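Follavico Riser Block for Tabletop Arms
Revised model, replaces all earlier blocks

If you already own one of our riser blocks, please read this part before you get to the ordering details, and thank you for your patience while we go on a bit. We had a fault with the first run, and we would much prefer that you heard the whole story from us.

Last August a customer, Hadi Jaber, wrote to say that his arm had started missing its pick points by a hair, always in the same direction, and a little more each week. He had recalibrated it 6 times (bless him) before he thought to put a hand on the block and give it a push. It rocked! The screws that hold the arm's mounting flange to the top of the block had been backing out, and with the arm stretched all the way forward that small bit of play was enough to let the gripper come down on the fixture it was meant to clear. Nobody was hurt, but one set of fingers was bent past saving.

Hinata Hamada, who looks after our layouts in Prosgate, set up the same kind of reach in simulation, with the arm up and over and the gripper coming down close beside the device, and went through it pose by pose to find where the load on the flange was worst.

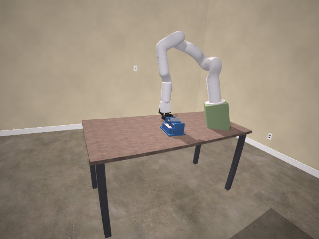 Simulated bench layout: arm on the green riser block, gripper lowered next to the blue device.

The long reach turned out to be the hard one, and it's a reach that plenty of you use all day long. The revised block has deeper threaded inserts, a locking washer under every flange screw, and a wider foot plate inside the base, so the pull is spread over more of the tabletop. We ran 26 of the new blocks on the test bench in Prerov, and the screws stayed put on every one.

What to do if you have an older block

Look for the batch number on the underside. Anything up to and including batch 25 should be replaced, and we'll send you the new block at no charge, shipping included. Until it gets to you, please stop the arm, cut the power, and leave it off. Tightening the screws will feel like a fix, and we understand the temptation, but they do work loose again.

In the box

Riser block, green
Flange screws and locking washers
Table bolts
Hex key
Printed drilling template

Rated load: 100 kg, arm and payload together
Also fits: Ñahui bench plates, with the adapter ring (sold separately)

To ask for a replacement, write to the Follavico service desk with your batch number and a shipping address. A picture of the underside helps if the number has rubbed off.

Page updated May 19, 2022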